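Learning to ride the night train again

Sat 19 December

I bought the ticket to Drismont on a Tuesday evening, almost without thinking. It cost 183 with the bed, and the cheaper seat was already sold out. The last time I slept on a train I was a student, and I remember mostly a cold window and somebody's radio.

My friend Olesia Hrynyshyn takes this line four times a year to see her mother. She gave me her advice by phone while she was cooking. Take the lower bed. Bring your own water. Do not eat the soup. I wrote everything down and then I forgot the paper at home.

What I did remember was to pack small. I have a bad habit of carrying half of the apartment with me, so this time I allowed myself one soft bag for clothes and one handbag — nothing with wheels. The corridor in a sleeping car is very narrow, and if you must pass another person with a suitcase, one of you has to go back.

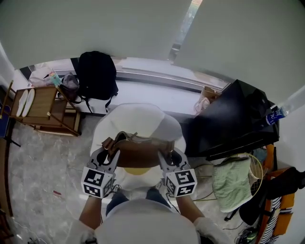 The train left Rinska nine minutes late. I shared the compartment with Celina, a retired nurse, who had the upper bed and climbed the ladder faster than I could have done it. We talked until we passed the river, and then she said good night in the middle of my sentence and was asleep.

I did not sleep so well. The train stopped for a long time somewhere after midnight, and I listened to two men on the platform discussing a dog. But I was warm, and I liked it more than I expected.

In the morning the conductor brought tea in a glass and a roll with jam. I tried the soup on the way back. Olesia was right about it.

I want to go again in January, if there is snow.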